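Pustden Publishes Setup and Maintenance Procedure for Washroom Arm Cell

DRAMHAM, May – Pustden today released the setup and maintenance procedure for its single-arm washroom cell at the Dramham test site. The document covers base mounting, cable routing, gripper checks and fixture alignment, and replaces the notes supplied with the first Grasow build.

The cell pairs a Franka Emika arm with a full-size bathroom vanity. The arm is carried on a wooden table top beside the cabinet, and small personal-care items are kept on the counter within reach. Clamps are checked for movement before each shift. If a clamp has shifted, the base position is measured again and the arm is not run until the new values are entered.

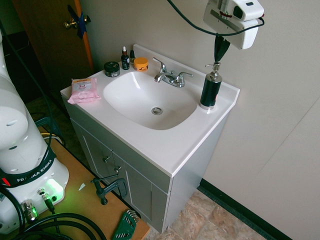
The Dramham cell, with the gripper above the soap dispenser at the rear corner of the vanity counter.

Cable routing accounts for the largest section of the procedure. The gripper cable is left with enough slack for full wrist rotation – a tight loop loads the connector and leads to signal dropouts. Technicians move the wrist through its range by hand, watch the loop at both ends of travel, and then reseat the connector. Base connectors are inspected on the same round.

Gripper service is scheduled every 749 operating hours and takes 2 hours. The housing is wiped down, the fasteners are brought to torque, and the fingers or strap attachments are replaced if worn. A short run of 6 reference positions over the counter follows. Any position outside tolerance sends the cell back to base alignment.

Fixtures are treated as part of the machine. The vanity must not be moved between alignments, and counter items go back to their listed positions at the end of a run.

The procedure is issued as version 7 and applies to all cells built on the Forsyth table layout. Existing operators can request a copy from the Pustden service desk in Dramham.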